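Chapter 7
Who Gets a Say? Public Comment and the Making of Rules

42 shares | 6 comments

I'll start with a confession. The first time I gave public comment, I had no idea what I was commenting on. I was in graduate school, I had signed up because a friend had signed up, and when they called my name I walked to the microphone and read a page and a half about bus fares to a board that was meeting to talk about bus shelters. They were very polite. One of them thanked me for my passion. I sat back down and didn't speak in public on any matter of government for three years!

I bring this up so you'll know where I'm coming from. This chapter is about how ordinary people get into the rule-making process, and I have a soft spot for people who do it badly, having been one of them. I've also spent a good part of my working life on the other side, reading what people send in, and I can tell you that even the messy comments get read more often than you'd think.

Back in Chapter 6 we followed a bill through a legislature. You'll remember that what came out at the end was pretty vague. It said things like "the department shall set reasonable standards," and then everyone shook hands and went home. Somebody still has to decide what "reasonable" means, and that somebody is usually an agency. The agency writes a draft rule, puts it out where people can see it, takes comments for a set period, and then (in theory, and pretty often in practice) goes back and fixes the draft. That's the whole thing in one breath. The rest of the chapter is about what happens inside each of those steps, who shows up, and who doesn't.

The case we'll follow most closely is the Lendberg rental licensing rule. Lendberg is a mid-sized city with a lot of older housing, and its council passed an ordinance saying that landlords would need a license and that units would have to be inspected "at suitable intervals." The housing office got the job of deciding what a suitable interval was. Its first draft said every two years for every unit, no exceptions, and the office opened a comment period that ran through December. I've always thought December was a terrible choice. People are traveling, people are broke, people have a hundred other things on their minds. But the draft was done and the clock in the ordinance was ticking, so December it was.
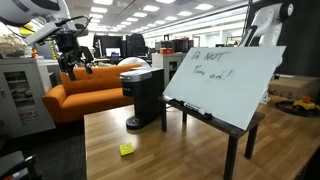 By the time the window closed the office had 193 written comments. Now, is that a lot? My students always split on this one. Lendberg has thousands of renters, so 193 sounds tiny. On the other hand, the office's previous rule, on trash bins, had drawn eight. I'd ask you to hold off on deciding until you've read the comments in Section 7.3, where I've reprinted a good batch of them with the spelling left alone.

What you'll notice first is how different they are from one another. There's a long letter from Carvalho, a property management company that looked after some 800 units in the city, and it reads the way you'd expect a letter with a lawyer behind it to read: numbered points, footnotes, a whole replacement paragraph ready to drop into the rule. Then there's a postcard that says "my ceiling has been wet since spring, please come sooner than two years." Both of those are comments. Both went into the same file. One of the things I want you to chew on is whether they weighed the same, and whether they should have.

The person who had to do the weighing was Bahman Abbasi, a rules analyst in the housing office, and I owe him a great deal for the hours he spent on the phone with me. He sorted everything by hand into piles on his dining table, since the office had no system for it. His first piles were "for" and "against," and he gave up on those by the second evening. Too many people were for inspections and against the fee, or against the schedule and for something tougher. He ended up sorting by what each person was asking the office to do. I've used his method in class ever since, and you'll get to try it in the exercise at the end of Section 7.4. (Clear off a big table first. I mean it.)

We'll also spend some time with a case that went the other way. The Flunero water district held hearings on a new rate plan and pulled in more than 2,000 comments, most of them the same form letter with a different name at the bottom. The district's staff counted them as one comment. People were furious, and you may be too when you get there, but please read the staff memo before you make up your mind. I've changed my own view on Flunero twice while writing this book, and my editor has asked me not to do it again.

A few words to keep an eye out for as you read: notice, docket, comment period, hearing, final rule, and record. I've tried to explain each one the first time it comes up. "Record" is the one that trips people. In everyday talk it means anything written down. In this chapter it means the set of material the agency had in front of it when it made its decision, and if your comment isn't in there, a court reviewing the rule later will usually act as though you never sent it.

Before you go on to Section 7.1, take ten minutes and look up one rule that your own city or county has open for comment right now. Write down the deadline. Write down how you'd send something in, and how long it took you to find out. Bring your notes to class, we'll use them.

7.1 What a Notice Has to Say

Back to top | Contact the publisher | © Sesuma Learning. All rights reserved.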